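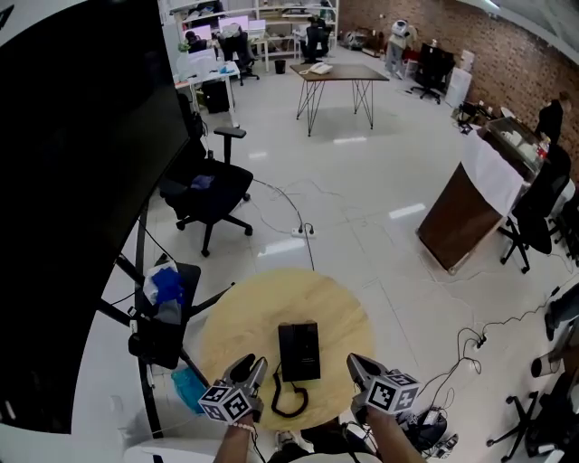

Both grippers up, phone in the middle of the table. Our student project, Saturday morning.

Zeyu Lei
I promised some of you a thread about our student project, so I will try to write it properly this time. It is called Tustona, and the goal is to teach a two-arm robot to handle an ordinary desk telephone.

Zeyu Lei
The robot itself is not needed for this part. We hold one gripper in each hand, do the task as the robot should do it, and the cameras record everything. The black and white patterns on the cubes are for tracking the position of each hand.

Zeyu Lei
Why a telephone? Our supervisor gave us a list of household and office objects and the other teams were quicker than us. Team Wident took the cups. We got the phone, and after the first week I was quite happy with it.

Zeyu Lei
The difficult part is the cord. A cup has one shape all day long. A coiled cord has a new shape every time you put it down, and the gripper fingers can catch it when you only want the handset.

Zeyu Lei
Our target for March is 330 good recordings. A recording is good if both hands are tracked from the beginning to the end and the phone finishes where the task sheet says. If you turn your wrist too far, the pattern is lost and you must repeat it.

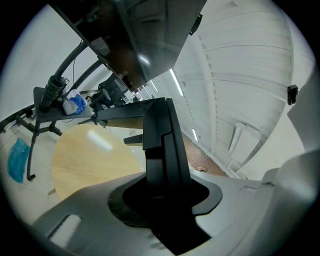

Zeyu Lei
The gripper camera has a very wide lens, so from the hand you get the table, the big screen and most of the ceiling lights together. I needed several evenings to get used to looking at a room that leans like this.

Zeyu Lei
The model does not mind the leaning, but it does mind the light. Look at the white stripe on the tabletop. When the phone is placed on such a bright spot, the edge of the handset is hard to find, even for me when I check the recordings by eye.

Zeyu Lei
So we wrote a rule: change the place of the phone after each set, and turn the table a little when you start a new block. In our first 200 recordings we did not do this. The model learned one spot very well and was helpless everywhere else.

Zeyu Lei
For those who asked about software: we use a small tool called Ravorby, written by last year's students. It cuts the long videos into single tries and lines up the left and right hand in time. The manual is short and partly wrong - I am correcting it when I have a free hour.

Zeyu Lei
File 1313 is already famous in our group. Left and right were swapped in the labels, and we spent an entire afternoon blaming the training code. Please check your labels before you check anything else.

Zeyu Lei
Some advice if you begin with this kind of work. Move slower than feels natural. Keep your elbows away from your body. Say aloud what you will do next, so that your partner can write it down. And take breaks, the wrists get tired before you notice.

Zeyu Lei
Someone asked if it is boring. The first hour, no. The third hour, yes, a little. But then you see the curve of the training go down overnight and you want to record more.

Zeyu Lei
Next step is the Verhoeven robot in the lab downstairs. We have booked it for 2 afternoons. The first test is only to lift the handset and put it back, without dialling anything.

Zeyu Lei
I will write the results here, also if they are bad. If you have worked with cords or cables and know a good way to choose the starting positions, please reply - we are still deciding this for the next block.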